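Plivel opens entries for Ravcombe quilt and textile show

January 2021

Plivel, the supplier of patchwork fabrics and quilting threads, has opened entries for the Ravcombe Quilt and Textile Show, which will be held online for the first time. The show is open to makers of all levels and there is no fee to enter.

Entries may be submitted until the end of February through the show pages of the Plivel website. Each maker may enter up to 2 quilts, and a wall hanging or cot quilt counts as a full entry. Work must have been finished by the maker, although quilting carried out by a hired longarm service is permitted provided that the quilter is credited on the form.

There are 7 classes this year: bed quilts, lap quilts, wall hangings, miniatures, hand quilting, appliqué and first quilts. The first quilts class is new. It was added after a number of requests from people who took up patchwork during the past year and wished to show their work alongside that of more practised makers.

Judging will be carried out from photographs. Makers are asked to supply one view of the whole quilt, one of the back and one close view of the stitching, all taken in daylight. Hanging sleeves are not required for the online show. Labels are still encouraged, and a photograph of the label may be added if the maker wishes.

A prize fund of £4,000 has been put forward by Plivel and by Tuletti, the maker of wadding and interlinings. It will be shared between the class winners and the best in show, with a separate award for the most effective use of scraps. D'Souza, the Ravcombe sewing machine dealer, will provide a free service and a set of walking feet to the winner of the first quilts class.

"The show has always been a place where people come to look closely at one another's work," said a spokesperson for Plivel. "We cannot offer the hall this year, but we can offer good pictures, careful judging and written comments for every maker who enters."

A programme of 14 online workshops will run alongside the show - among them sessions on foundation piecing, binding with mitred corners and choosing thread for dense quilting. Places are limited and should be booked in advance. Kits for the workshops will be posted from the Plivel warehouse in Ravcombe, and orders placed after booking closes cannot be included.
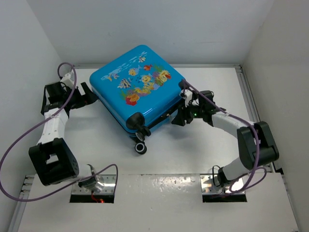 Entry forms, class rules and the full workshop list are available from the show office at Plivel, which will also answer questions from guilds wishing to make a group entry.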